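From: Graça Barros
To: Trenddale Youth Basketball - coaches list
Subject: Re: Practice time and free throw blocks, September

Dear coaches,

Thank you to those who replied before the Wednesday deadline. The message from Florêncio Sampaio is quoted below, followed by the response of the coaching office.

> On the new practice plan, I count 20 minutes of free throws
> at the end of every session for the under-14 groups. My players
> are tired by then and the gym closes at 8:30 p.m. Could we
> split the block in two and move one half to the middle of
> practice? I would also like to know whether the 38 sessions on
> the schedule include the shared ones at the Fonseca gym.
>
> Florêncio

The block may be split. Teams may shoot for ten minutes between the defensive drills and the scrimmage, and for ten minutes at the close. Please do not shorten the total. Last season the under-14 groups attempted 2379 free throws in league games, and the percentage made in the fourth quarter was well below that of the first. For that reason, the office asks that the closing half remain in place - shooting on tired legs is part of what we wish to train.
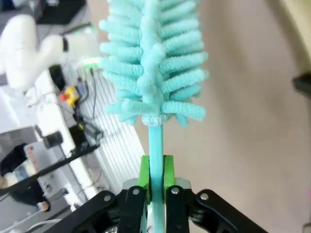
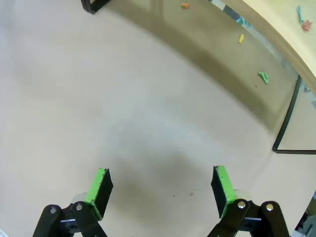
With regard to the second question, the 38 sessions do include those held at the Fonseca gym. On shared evenings each team has two baskets, and the side baskets should be lowered only by the coach in charge. Teams that arrive early are asked to wait in the hallway until the previous group has left the floor.

Players should shoot in pairs, two shots at a time, and then change places. The rebounder calls the score aloud. Results go on the practice sheet by player number and should reach Hường Quan by noon on the day after each session. Sheets sent as photographs will be accepted if the numbers can be read.

One correction to the plan itself: page four lists the under-12 line at the full distance. It should be the shorter line, as in past seasons. Melquiades Zepeda is preparing a revised copy, which will be sent to this list.

Registration now stands at 273 players across all age groups. Two of the under-10 teams are still without an assistant coach, and anyone able to help is asked to write to me directly and not to the full list.

Regards,

Graça Barros
Coaching Office
Trenddale Youth Basketball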